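Ticket 3422 – left pad lifting, wire hanging off right finger, handhelds
Opened by: Marisol Castellanos
Site: Dumside, packing prep
Status: open

Hi Rizwan, me again! This is for the handheld grippers we use to record the packing moves for Gredeo. The rubber on the left finger has started peeling at the top edge and the bottom of it is all ragged. The right one has a little scuffed spot near the front corner, which I could live with, but there's also a thin wire curling out from under the fingertip with a hook bent in the end. I don't know if it's supposed to be attached to anything. I haven't touched it.
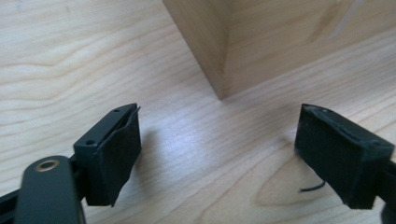 What I'd like is new pads before the October recordings, and for somebody to tell me yes or no on the wire. I did try pressing the pad back down with my thumb and it lifted again by lunch. I also restarted the recorder (I know, I know, it's rubber, but the checklist says restart first).

Reply from Rizwan Rathnayake:
Please don't glue it. Glue gets under the holder and then I can't get the screws out. Is it one pair or both? And which job are you on?

Reply from Marisol:
Just the one pair that I know of, Wanda has the other set on second shift and hasn't complained. We're on the tea boxes, the ones with the window lid. I used to fill up to 204 of those a shift by hand and now I spend half my day showing a machine how I do it – slower, and with pincers for fingers. My wrists like it better, I'll say that. Harriet misses the chatting at the long bench and so do I, a bit. Anyway, wide view of the table so you can see how we're set up: 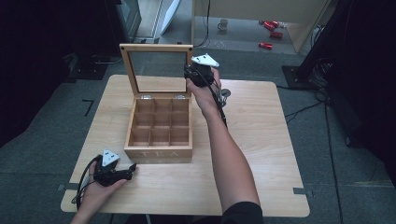
Tea box station, lid up, both handhelds in use.

Reply from Rizwan:
Thanks, that helps. Pads are on order from Ďurica, I asked for 6. Leave the wire alone and stop using that pair until I've opened up the finger. Can you work with Wanda's set for now?

Reply from Marisol:
Yes, if she and I swap at shift change. Mortimer needs to okay the later start for me though, so I'm copying him in. Leaving this open until the pads are on.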